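Closlow hand-held gripper, unit 2: setup and upkeep notes
Last revised 10 January 2023, Awuor Barasa, Escombe workshop 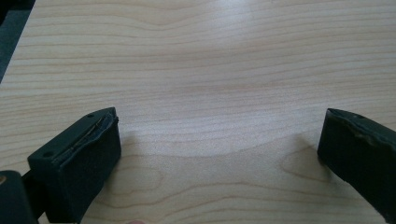

These notes cover the hand-held gripper at the Balport bench: fitting the fingers, replacing the pads, checking the opening and logging the work. They do not cover the recording software, which has its own README in the kaijage-tools folder.

Contents of this folder

README.txt: these notes
pads.csv: one row per pad change
opening.csv: one row per opening check
drawings/: finger body and link, current revision only

Condition of the pads

The pads are a soft facing glued to a rigid plastic finger. They wear first along the upper inner edge, where the facing frays and starts to lift from the body. A frayed edge alone is not a reason to change a pad. Change it when the lifted strip can be caught with a fingernail and pulled, or when the face no longer sits flat against a steel rule.

Always change both pads together. A new pad opposite an old one shifts the closing point to one side, and recordings made before and after the change will not match.

Changing the pads

1. Open the gripper fully and lay it on a clear, level table.
2. Undo the finger screws and lift each finger off its link. Mark left and right on the back.
3. Peel the old facing from the bottom up. Scrape off the glue with a plastic blade. Metal blades gouge the body.
4. Wipe with isopropyl alcohol and let it dry.
5. Press the new facing on from the top edge downwards. Clamp for 40 minutes.
6. Refit the fingers. Tighten the screws by hand until they stop, then no further.

Checking the opening

Do this after every pad change and after any drop. Open and close the gripper ten times, then measure the gap between the pad faces at the tips, fully open. Enter the reading in opening.csv. If one finger lags behind the other, look at the link before touching the screws. A bent link cannot be straightened; take one from the spares drawer.

Log format

pads.csv has four columns: date, cycles, side, remarks. The first set of pads came off in August at 1848 cycles, the second at 2059. Row 187 in opening.csv was entered with the gripper half closed and should be skipped.

Known problems

Glue left on the top face can block the screw holes. Clear them with a wooden pick.
Spare links from the older batch are slightly tight. Ream before fitting.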